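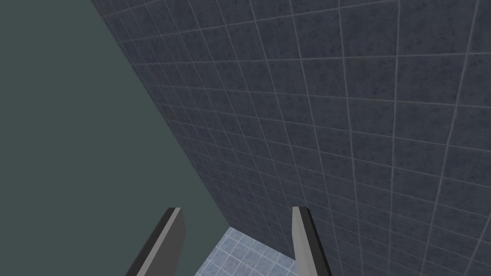

Wrist camera view in the simulator, gripper open, start of an episode

Should I throw out sim episodes where the wrist camera starts out facing a wall?

Asked by Kacper Kołodziej, 6/13/23

I'm writing the acceptance rules for our simulated kitchen set. We have 600 episodes so far and 396 have been reviewed. In a fair number of them the first wrist view has no target object in it, just tiled wall, a bit of floor and the two fingers. The overhead camera usually has the object in view.

One reviewer rejects all of these. The other one keeps them. Our written rule only says "camera views must be usable," so both of them think they are following it. What do other groups write down for this?

2 answers

Wanda Adamczyk
Keep them, but fix the rule first. "Usable" will get you a different result from every reviewer. Ours reads:

The target must be visible in at least one camera at the first step.
The target must be visible in the wrist camera before the fingers start to close.
Both fingertips must be visible in the wrist camera for the whole episode.

Your picture passes the fingertip part for that one step. For the rest you need the overhead view and the later steps. If you drop every episode with a bare start, the policy only ever sees starts where the object is already in view, and then it does badly when you start it somewhere else.

Also write down what happens to a reject. We move it to a separate folder with a reason code and never delete it. And have both reviewers do the same 100 episodes under the new wording before you go on. When we did that in March they disagreed on 7, all of them about what "start to close" means, so we changed it to a gripper command value.

You will have to redo the ones already reviewed. Sorry.

Marianna Kwiatkowski
depends on your sim. in Ranesard you can randomize the start pose and set a limit on the wrist angle so you get fewer of these. i would just do that and regenerate

Comment from Kacper Kołodziej: We can't regenerate, these were teleoperated. Going with Wanda's three lines and the reason codes.

Comment from Wanda Adamczyk: Put a version number on the rule too, and store it with each episode.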